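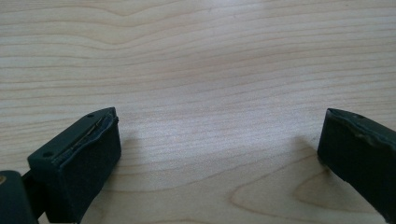

# Chapter 3: Reading the Surface of Wood

Before we cut, sand or finish a board, we must learn to look at it. Many students hurry over this step, and later they are surprised when the plane tears the surface or the stain comes out dark in one place and pale in another.

The lines we see on a board are called the *figure*. They come from the growth rings of the tree, and their shape depends on the angle of the cut. When the saw passes at a shallow angle to the rings, the lines open into wide arcs and long ovals, one inside the other. Woodworkers often call this shape a tongue or a cathedral. When the saw meets the rings more directly, the lines run straight and close together. Both kinds can appear on the same tabletop.

Pale woods, such as maple, ask for more patience. Their lines are only a little darker than the wood between them, and a strong light can hide them. Move your head to the side, or turn the lamp low, and the lines become easier to follow.

In this chapter you will learn:

- how to find the direction of the grain
- how a satin finish changes the color of a light wood
- how to choose boards that match

**Before you start.** Choose a table at home or in the workshop and clear it. With a soft pencil, draw its figure on paper. Keep the drawing, as you will need it for Exercise 9.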